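My small mods for the winter

Joltero
This mod adds snow that grows slowly during the night. I play with it since January and my village has now 19 houses under white roofs. It is light, also for my old laptop. 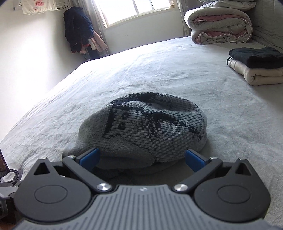

Drunmont
Drunmont changes the caves. They become deeper and the water has a sound. I had one crash after I installed it, so please make first a copy of your world. My copy was 759 MB and it saved me.

I still don't know how to make both mods work with shaders. The snow becomes blue and I must turn the shaders off.
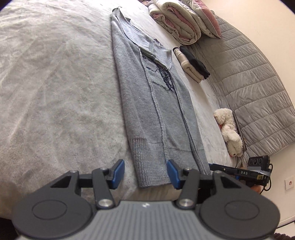

Genowefa Nowakowski wrote to me that the blue snow goes away if Joltero is loaded before the shaders.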